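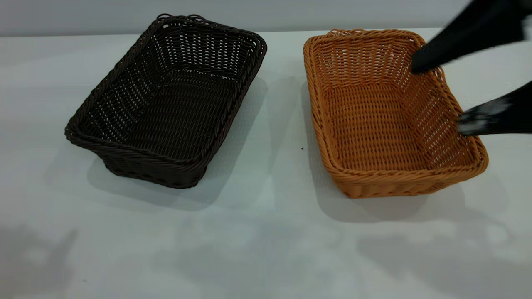 How long should I soak cane before I start weaving a basket?

Give round reed in the common 2 mm to 3 mm sizes a soak in lukewarm water for fifteen to twenty minutes, and thicker stakes closer to half an hour. You want it to bend around your finger without cracking, and no softer than that.

I get asked that one more than anything else, so it goes first. The rest of this page is the way I make a small rectangular basket with a braided border, from the first cut to the last tuck. I love this project! It's a bit harder than a round basket (those corners have opinions) but it fits on a shelf properly and it teaches you nearly everything you'll need for bigger work.

What you'll need

A thin wooden base with holes drilled around the edge, roughly the size of a paperback laid open. You can weave a base from scratch, but I'd save that for your third or fourth basket. You'll also want stake reed, a finer reed for weaving, side cutters, an awl or a fat knitting needle, a few clothes pegs, an old towel and a spray bottle. I use the Brito awl with the short handle, which I've had forever, and before that I used a meat skewer.

Make sure the base has an even number of holes if you're planning on pairing, which I'll get to below.

Cutting and soaking the stakes

Cut your stakes long. For a basket as deep as your hand, I allow the height of the sides, plus a good hand span and a half for the border, plus a finger's length to go under the base. Leftover ends are annoying but short stakes are heartbreaking, especially when you find out at the rim.

Coil the weavers loosely and tie them with a scrap before they go in the tub. Lindalva Xavier taught me to lay a dinner plate on top so they stay under, and I've never found anything better. When they're pliable, take out what you'll use in the next ten minutes and roll it in the damp towel. Reed left in the water all afternoon goes hairy and grey, and you can't bring the colour back.

Setting the base

Push each stake down through its hole so a finger's length sticks out underneath. Turn the whole thing over. Take each short end behind the one to its right, then in front of the next, and leave it resting on the inside. Go all the way around and tuck the last two under the first ones. Pull it snug and turn it right way up again.

Weaving the sides

Start with three rows of pairing. That's two weavers worked together, each passing in front of one stake and behind the next, crossing between stakes. It grips the uprights and stops them wandering.

Then change to plain weave if you like a quiet surface, or keep pairing if you like a bit of texture. With a single weaver and an even number of stakes, plain weave won't alternate on its own, so use two weavers and let one chase the other around.

Corners are where the fun starts. Pinch the weaver hard against each corner stake before you turn it, and hold the stake upright with your other hand. If you pull while you turn, the corner will lean in, and by row ten you'll have an oval. Peg the corners while you work the long sides. I spray every few rows, and I stop every so often to look straight down into the basket from above, where a crooked side shows up right away.

For sides that flare a little, lean the stakes outward from the very first row and ease off your tension. It's so much easier than trying to force it later.

Joining a new weaver

Leave the old end inside, behind a stake. Lay the new one in beside it, coming from behind the same stake, and carry on. Trim both when the basket has dried.

The braided border

Soak the tops of the stakes again, properly, by standing the basket upside down in the tub. Bend each stake to the right close to the weaving. I work a three-pair plait, and if you've never done one, practise on a strip of foam with some offcuts stuck in it. My first came out lumpy and I was thrilled with it anyway.

Keep the plait low and firm, and thread the last ends through beside the first ones with the awl. If a loop stands up at a corner, wet it and work the slack along towards an end before you trim.

Drying

Shape it with your hands while it's still damp, then leave it somewhere airy for a day or two, out of direct sun. Trim the inside ends on a slant so each one rests against a stake.

Nazanin Mohammadi stains hers with strong black tea, two coats, and the colour is gorgeous. Try it on an offcut first!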